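Speaker notes, school therapy session, afternoon slot after the 2 pm break. Slides run from the Trornance laptop. Clicker is slow; press once and wait.

## Slide 1: Title

- Topic is caseload scheduling and progress notes for school-based speech and language work.
- State scope: primary only, one service (Jestasside), one school year.
- Not covering assessment tools. Refer those questions to the morning speaker.

## Slide 2: Vocabulary targets

- Category naming was the most common target in the younger groups. Food, clothing, transport.
- Within food: carrot, cucumber, then the category word. Carrot has the medial /r/, cucumber has three syllables and the /kj/ cluster.
- Score the category word separately from the item names. Earlier sheets merged them and the data could not be split afterwards.

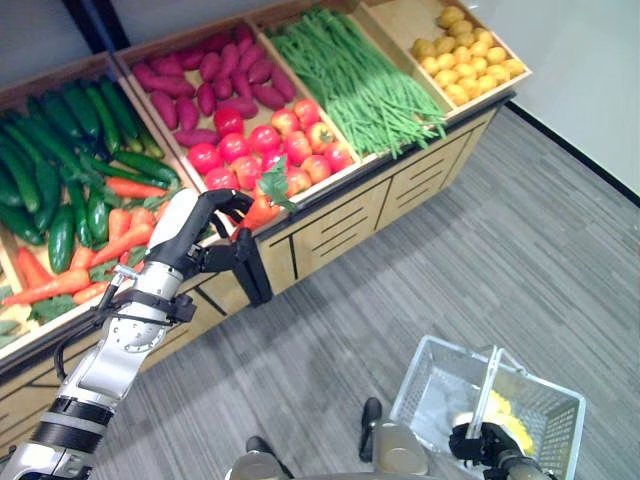 ## Slide 3: Caseload

- 177 pupils on the list at the start of the autumn term.
- Sessions offered in two formats, pair and small group. Individual slots only where the plan specifies them.
- Grarnent site has no fixed therapy room. Timetable there is built last.
- Pause. Let people read the table.

## Slide 4: Recording

- Old method: free text, written up at the end of the day.
- New method: Lüthi grid, one row per target, filled in during the session.
- Columns are target, prompt level, trials, correct. No comments column on the first page.
- Prompt levels must be agreed before term starts. We had 2 versions in use until November and the figures from before then are not comparable. Say this plainly.
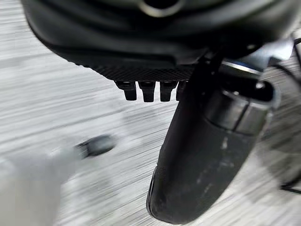 - Missing sessions are entered as a blank row with a code. Do not carry the previous score forward.
- Grid holds up to 200 trials per pupil per term. Beyond that, start a second sheet and repeat the header.

## Slide 5: What to report

- Report percentage correct with the prompt level beside it. A percentage alone is not usable by the class teacher.
- Parents' version: one target, one sentence, no percentages.
- Annual review version: full grid attached.

## Slide 6: Questions

- Likely question: group sessions and individual scoring. Answer: rotate the scored pupil, mark the turn on the grid.
- Likely question: software. Answer: paper first, typed up weekly.
- Handouts are on the table by the door. Blank grid is on the back page.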